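The trousers were Khadija Ghoneim's idea. She had bought them for me in August from a shop called Plornosance, which sold one kind of trouser in one kind of crinkled teal, and she gave them to me with the words, "You'll want something loose, for the hip."

I had not told anyone about the hip. I had told Hazem Sqalli, which comes to the same thing.

So I was going to Takine for the waters, in teal, with a tube of Osteo tablets the size of dominoes and a suitcase that had belonged to my mother and still held a grudge. The bus left at 9. Khadija arrived at half past seven to supervise.

"You can't roll them," she said.

"I've always rolled them."

"That's how you end up looking rolled."

She had views on folding. They had come to her from Madame Ouazzani, who had run the linen room of a hotel with 50 beds and was said to have folded a fitted sheet, once, in front of witnesses. The method for trousers began with laying them flat on the bed and leaving them there a minute to settle. I asked what they had to be unsettled about. Khadija said that was exactly the sort of remark that made people glad I was going away.

We looked at them. They are a peculiar thing, your own trousers lying down without you. They seemed more relaxed about Takine than I was.

"Leg over leg," said Khadija. "Then in half. Then in half again, if the cloth will take it."

"And if it won't?"

"Then you've bought the wrong trousers."

I pointed out that she had bought them. She smoothed the sheet, which did not need smoothing, and moved on to the subject of my socks.

Hazem rang while she was at it. He wanted to know if I had packed something smart, for the evenings. I said I understood the evenings at Takine were mostly soup. He said that a man he knew had met his second wife over that soup, and that there were 1,729 steps down to the lower spring, and had I told them about the hip? I said I supposed he would be doing that.

When I came back from the telephone Khadija was standing over the bed with her arms crossed.

"I left the last fold for you," she said. "You ought to know how it feels."

It felt like folding trousers. I told her it was a revelation, and she was pleased enough to make the tea. 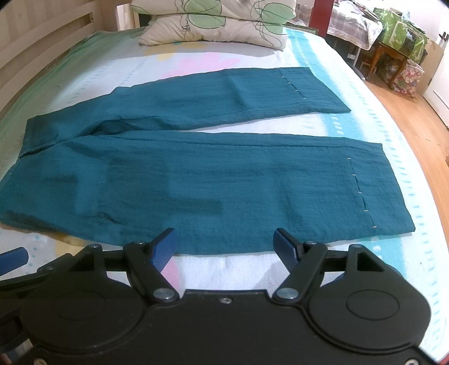
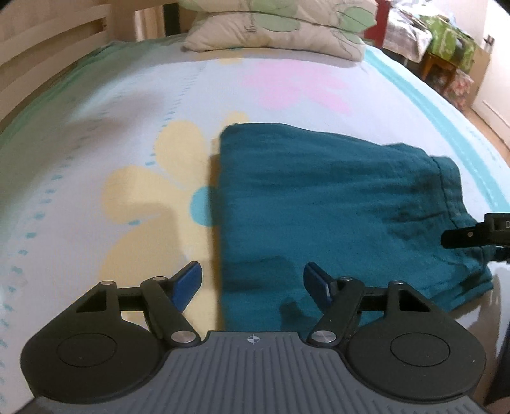 The teal trousers, on the bed.

Issue 9 – page 50

I rolled them in the end. She went to rinse the cups and I had them in the case before the tap was off, tucked down beside the tablets like something stolen. Then I put 2 shirts on top, folded beautifully, for show.

She lifted the lid to check, of course. She looked at the shirts for a good while.

"There," she said. "Was that so hard?"

The bus was late. I sat on the suitcase in my other trousers, the brown ones, and waited for the hip to say something.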